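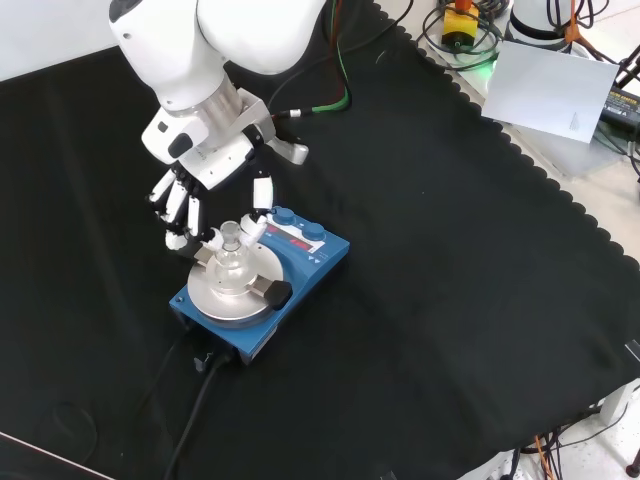

搬进这间小房子以后,我一直想给餐桌做一块桌布。想了很久,久到先生都不再问了,直到七月里连着下雨,哪儿也去不成,我才把缝纫机从柜子顶上搬下来,擦了灰,上了油,坐在窗边发了好一会儿呆。

其实我小时候家里是有桌布的。外婆那块是米白色的棉布,洗得很软很软,四个角上绣着小小的蓝花,过年才铺,铺上以后我们小孩子就不许在桌边端汤了(当然还是会端,也还是会洒)。后来外婆搬家,那块布不知道收到哪里去了,问了几个舅舅,都说没见过。我倒也没有很难过,只是每次看见别人家的餐桌铺得整整齐齐,心里就会动一下。

买布是跟Marlina Rondonuwu一起去的。我们去的是Trillitz,就是老车站后面那家,门口总堆着一卷一卷的零头布。我原本打定主意要买浅色的,结果摸来摸去,摸中了一块灰蓝色的亚麻。Marlina劝我下水以后再裁,说亚麻缩得厉害,我嘴上答应得好好的,心里想能缩到哪儿去呢。回家老老实实泡了一晚上,晾干一量,整整短了4厘米!那一刻真想给她打电话,又觉得太晚了,就自己坐在地板上笑了半天。

裁布我是在餐桌上裁的。书上都说要有大案子,可是谁家有那么大的案子呢,我把椅子全推开,布一半铺在桌上,一半垂下去,裁一段挪一段。粉线画歪了两回,用湿毛巾擦掉重来。我的猫全程趴在布的正中间,抱下去又上来,最后那一段是绕着它裁的,所以右边有一点点斜,铺上去以后只有我自己看得出来。
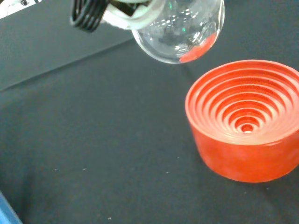 圆底的玻璃瓶,底下是深灰色的台面。

说到颜色,我犹豫过要不要做一块深的。深色耐脏,酱油滴上去也不心疼,白盘子放在上面特别精神,玻璃杯子也好看。可是深色也有深色的脾气,猫毛、面粉、线头,样样都显。Hanna Kovalchuk家里用的就是藏青色,她吃完饭总要拿个滚轮滚一遍,滚得很认真,客人还没走呢她就开始滚。我自问没有这份勤快,所以最后还是灰蓝,不深不浅,脏一点也过得去。

接下来就是锁边。我的缝纫机是一台旧Brallum,比我女儿年纪还大,走直线没问题,一到拐角就闹脾气,线在底下绞成一团。我拆了缝,缝了拆,有一个角来来回回弄了3遍。后来想起外婆的办法:角上先不用机器,手缝几针固定住,再折过去,用熨斗压一压,然后才上机器。这样果然服帖多了。熨斗一定要热,折一段压一段,急不来的。那天下午收音机里在放很老的歌,雨也没停,我就这样一段一段地压过去,竟然觉得挺享受。

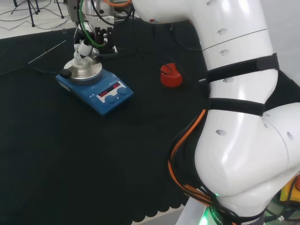 边要留多宽,我跟Marlina争过好几次。她喜欢窄边,卷两卷缝一道,干干净净;我总觉得边宽一点布才有分量,垂下来才稳。至于垂多长,各家习惯都不一样,我量过外婆那张老桌子的旧照片,大概垂到坐着的人的大腿。布一垂下来就有自己的主意了,你看照片里那块墨绿近黑的布,前沿是一道一道的波浪,弯弯的,像扇贝的边。我看了就很想在下一块上试试这样的边,拿碗口当样子,一个弧一个弧地画过去。Marlina听了直摇头,说弧形的边要剪好多小口子,翻过来还得一个一个顶圆,我这个脾气做到一半肯定要扔下。她说得也许对,可我还是把家里的碗都拿出来比了一遍,大汤碗太大,饭碗又太小,最合适的是那只装糖的旧碗,刚好缺了一个口。

桌布铺上去的那天晚上,我煮了一锅罗宋汤,特意用了外婆留下来的那只长柄勺。先生端碗的时候小心翼翼的,反倒是我自己,说着话一转身,袖子带翻了醋碟子。醋印子后来用冷水加一点点盐搓掉了,亚麻比我想的好洗,洗完也不用熨得太平,带一点皱反而顺眼。如果你也打算做,线要买好一点的,颜色宁可比布深半度。剩下的布头我裁成了几块餐巾,还有窄窄的一条舍不得丢,先给糖罐子系着。

下次去Trillitz我想看看有没有厚一点的棉布,弧形的边大概还是棉布好做些。要是有人做过,请一定在留言里告诉我,那些小口子到底要剪多密才翻得圆。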